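Home | Reviews | Cookware | Small Stuff | Letters
Filed under: Pots, Pans & Things to Put Them On

I have been cooking in the Rallow stockpot since April, and I'm ready to say it: I like this pot! I bought it after my old enamel one chipped (bean soup, long story), and I paid 88 dollars for the pot and lid together, which felt like a lot until I saw what my brother-in-law Ketill Skov spent on his.

The grips are what sold me. They're black rubber on little wire arms, one on each side, and they're a good fat shape for people like me with small hands and big potholders. I can carry a full batch of chili to the table without doing that panicky shuffle across the kitchen. The knob on the lid is black too, and sticks out far enough that you can grab it without burning a knuckle.
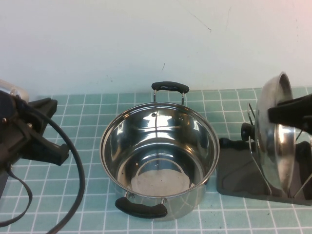 Issue 43, page 7

The lid stand is a separate purchase, from Drititz, and I wasn't going to bother with one. Now I'd be lost without it. It's thin wire on a dark gray tray, and the lid stands up on its edge while I stir, so no more puddle on the tile (my grout is white, you can imagine). Spoons go in there too. My one gripe is that the wires are a pain to wash between, and I end up going in with an old toothbrush.

Back to the pot. Inside, it's shiny up the walls, but the bottom has gone a bit hazy on me, and there are little specks I haven't gotten around to scrubbing. Vinegar helps some. You'll also want to get a brush in by the handle rivets, where rice starch loves to settle. If you need your steel to look brand new forever, this one will drive you nuts. I don't, so I mostly let it go until company's coming.

Four stars for the pot, three and a half for the stand. I'm trying the Grorkia steamer insert next, if it ever gets here.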